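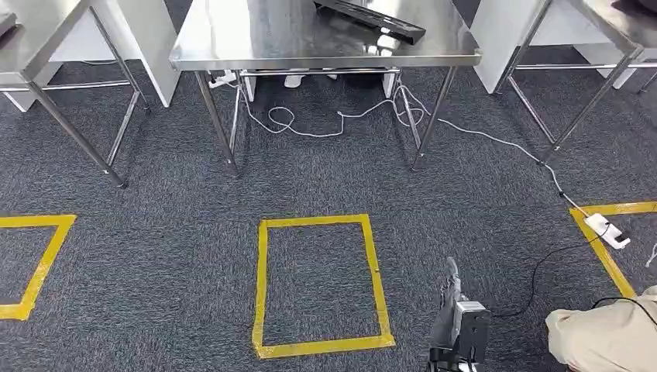

Steel tables on the carpet, Nodcombe

FANTASY & HORROR ON SCREEN - notes for session 2

Set reading: Kovness, first 30 pages. Skim the rest if pushed, it's 261 in all and the middle drags. Glossary at the back is worth a look before you start.

1. Portal vs. secondary world
Portal = someone from our world crosses over (wardrobe, mirror, train platform). Secondary = no link to ours at all, own maps, own gods. Most long series are secondary. Horror tends to go the other way, something crosses over to us.

2. Rules of magic
Hard: costs and limits laid out early. Soft: left vague, keeps the wonder. Prukier starts soft and hardens up by episode 19, which annoyed a lot of fans. Was it a cheat? Have a view, we'll argue it out.

3. Dread / shock
Dread is slow, sound does most of the work. Shock is the cut. Watch the well scene in Prukier with the volume off, then again with it on. Note where you flinch, if you do.

4. Adapting from the page
- inner thoughts: voiceover? cut? given to a sidekick?
- side characters get merged, usualy the funny ones
- ending changed more often than the begining
Tello keeps the book's ending but moves the death to the first scene. Come back to this in session 4.

For next time: one page, handwritten fine, on a monster you felt sorry for. Any series, any country. No plot summary pls.

Nodcombe Evening Classes | Contact the office | Back to top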